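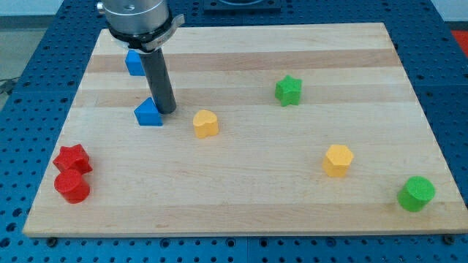

Vundwood Offcut Reuse Pilot: Progress Report to the Blomqvist Fund

March 18, 2025

Where the work stands

The second half of the pilot began in December, after the first set of mill agreements had been signed and the storage shed in Rultton was cleared for use. Our application said that Vundwood would show whether short lengths of hardwood, the kind that small mills and cabinet shops burn or haul away, could be sorted, dried and passed on to local makers at a price that covers the handling. We can now say that the wood exists, that people will take it, and that the price does not yet cover the handling. We are less sure than we were a year ago that it ever will.

The first half-year report was more cheerful than this one. Rereading it, we think it leaned too hard on interest shown at the two open days and too little on what people paid for once the free bundles were gone.

Collection

We collected 3,117 board feet between the start of the pilot and the end of last month. Most of it was maple and ash, with a smaller amount of cherry and a good deal of oak that arrived in pieces too short for anyone to want. The figure is for wood accepted at the shed door. It does not include what we turned away, and we did not begin weighing the rejects until this winter, so any claim about how much was "saved from the burner" should be treated with care. We made such a claim in the fall newsletter and would like to take it back.

The mills have been willing. They have not been regular. Two of them save offcuts for us when the yard is slow and forget when it is busy, and the busy weeks are when there is most to collect. The plan assumed one pickup a week on a fixed route. In practice the truck goes out when somebody calls, and it often comes back half full. Fuel is the one line in the budget that has run over every month.

Drying and grading

Drying went better than we expected. The shed holds an even temperature through the winter and the fans are cheap to run. We lost one stack to mold in the first wet spell, before the side vents were cut, and have lost very little since.

Grading is another matter. The grading sheet borrowed from full-length lumber is no use for pieces a foot or two long, and our own version has been rewritten three times. Buyers do not read it anyway. They pick through the bins by eye, and they want pale, clean maple for cutting boards and serving boards, and not much else. We had hoped a set of sample projects would push demand toward the oak and the mixed bundles. We see no sign that it has. Boxes, coat racks and plant stands were admired at the Plitville open day, and the next morning the maple bin was empty again.

Sales and use

Some 800 bundles have gone out. Of these, 426 were sold and the rest were given to schools, a senior center shop and the evening class in Plitville. We have been asked whether the free bundles should be counted as a success. They were used, as far as we know, and the teachers were kind about them. But a free bundle tells us nothing about whether the shed can pay its way, and that was the question the Fund put to us.

We have 191 buyers on the books. Fewer than half have come back for a second purchase. A survey went out in the winter and the replies were warm, but only people who already like us tend to fill in surveys, and we would not build a plan on it.

The average bundle sells for a little less than it costs to collect, dry and tie. Raising the price is the plain answer. We tried it on the maple for six weeks and sales held up, which is the best news in this report. We tried it on the oak and sales stopped.

Training

The proposal promised a short course for new makers, on the view that more makers would mean more buyers. The course ran twice and filled both times. Joining, flattening and finishing a small board takes up most of it, and that is also what people come for. Whether it creates buyers is doubtful. Most of those who signed up had no place at home to clamp or plane anything, and without the shop they stop. We should have asked about that on the form.

What we would change

We would drop the fixed pickup route from the plan and pay for trips by the load. We would stop taking oak under eighteen inches, even though one mill will be unhappy – oak is most of what it has. We would also like to hold the third course until there is some evening bench time to offer afterward, and move that money to fuel and to a second moisture meter. The first meter is fine, but it is always at the wrong end of the building.

We are not asking for an extension at this point. A longer pilot on the present terms would mostly produce a longer list of the same findings. What we do ask is leave to spend the remaining months on maple only, at the higher price, with the route cut back, and to report on whether that version breaks even. If it does, there may be a small business in Rultton for somebody. If it does not, the shed lease runs out in the fall and we would let it go.

Accounts for the period are attached separately, with the fuel overrun shown by month.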